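Downtown Merchants Group, monthly meeting
Wednesday, March 10, 2021
Minutes by Yesenia Ñahui

Hi all, I had the laptop this month because Consuelo was running the meeting, so blame me for the spelling. On the call: Consuelo Inga (chair), Orlando Yupanqui, Romain Caron, Roxana Huamán, me, and a few people who joined with video off and didn't put their names in the chat. If that was you, email me and I'll add you.

February minutes were approved with one fix. Romain's shop is on Hurnik Street and I had him on Hurnik Lane. Sorry, Romain!

Paid sick leave ordinance
This took up most of the hour. Orlando had read the whole draft (thank you!) and went through it for us. As written, any employer in the city would have to let workers earn one hour of paid sick time for every 30 hours worked, starting on day one. Part-timers count too. Unused time would carry over into the next year, and that's the piece Orlando thinks most of our payroll setups can't handle right now.

Roxana already gives her people paid sick days and she's glad to see it coming. She said her turnover went down after she started. Romain isn't against it but he's worried about the first year, with sales where they are. He asked if there'd be a longer lead time for really small shops, and the draft doesn't say. I asked who keeps the records if somebody works for two of us (I share a weekend person with the frame shop) and we didn't have a good answer to that either.
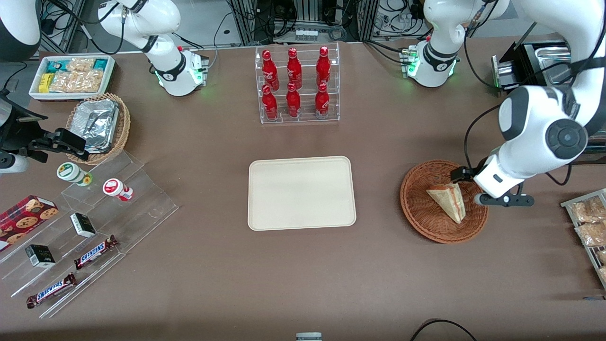
We went back and forth for a while on whether to send one letter from the group or let everybody write their own. In the end we voted to send one letter that supports the ordinance and asks for two changes: a six-month delay for shops with fewer than ten employees, and a simpler carryover rule. Five in favor, Romain abstained. Orlando will write it and send it around for comments by Friday.

Survey
Roxana sent the member survey to 100 businesses and got 76 back, so she's pretty happy - me too, I figured we'd get half that. The big complaint was health insurance costs, then finding people to hire, then the sidewalk permits. She'll put the full results in the shared folder once she's taken the names off.

Group health plan
Consuelo talked to a broker at Soka about whether we could buy coverage together. We'd need at least 3 businesses to commit before they'll give us a quote. Romain and I both said we'd look at it, no promises. Consuelo is also going to call Chan to compare, and she'd like anyone interested to send her a head count, including part-timers.

Other stuff
The Rurik parking lot is getting repaved in April and it'll close for some of that time. Orlando is asking the city for exact dates.
Dues reminders went out. Check your spam folder.
Roxana wants to move our meetings half an hour later so she can close up first. No objections, so we'll try it next month.

We wrapped up a little after seven. Send me corrections before the next meeting, please - I'd like to fix them ahead of time.

Yesenia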